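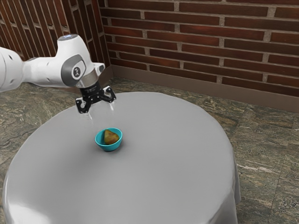
FOR IMMEDIATE RELEASE

Varma Obtains Cancellation of VEDTON Registration on Nonuse Grounds

TOLTMONT, Thursday, October 15, 2026. Varma, a supplier of label stock and packaging film, announced that the registration for the mark VEDTON has been canceled as to all goods. The decision ends a proceeding that Varma brought after the mark was cited against its own application for VELTON.

Varma filed its petition in February. It alleged that the registrant, Imow, had discontinued use of VEDTON on adhesive labels and had no intent to resume use. Imow denied the allegation and relied on a license under which a former distributor was permitted to sell labels bearing the mark.

The license did not establish use during the relevant period. The record contained a single invoice, for 3000 labels, issued before the period began. Imow produced no later invoices, shipping records, advertising, or specimens. A declaration stating that sales "were expected to continue" did not identify a customer, a product, or a date.

Imow also argued that Varma lacked a sufficient interest in the proceeding. That argument was rejected. Varma had a pending application for related goods, and the application had been refused on the basis of the VEDTON registration. No further showing of commercial injury was required.

Varma's alternative claim of likelihood of confusion was dismissed as moot. The decision makes no finding on priority, and it does not address whether Imow holds common law rights in any other mark.

"The question was whether the mark was in use on the goods listed in the registration," said Renzo Tedesco, general counsel of Varma. "The documents answered it. We will now ask that the refusal of our application be withdrawn."

The canceled registration covered three categories of goods: adhesive labels, blank label rolls, and printed tags. Imow did not submit evidence of use for the tags and surrendered that category before the close of testimony. The parties' agreement on confidential sales records remains in effect.

Varma does not expect the decision to have a material effect on its results for the current fiscal year. Existing product names, order codes, and supply terms are unchanged. Customers do not need to take any action.

About Varma

Varma supplies label stock, packaging film, and related materials to commercial printers. Its main office is in Toltmont.

Contact

Varma Legal Department
Attention: Renzo Tedesco
Suite 2140, Toltmont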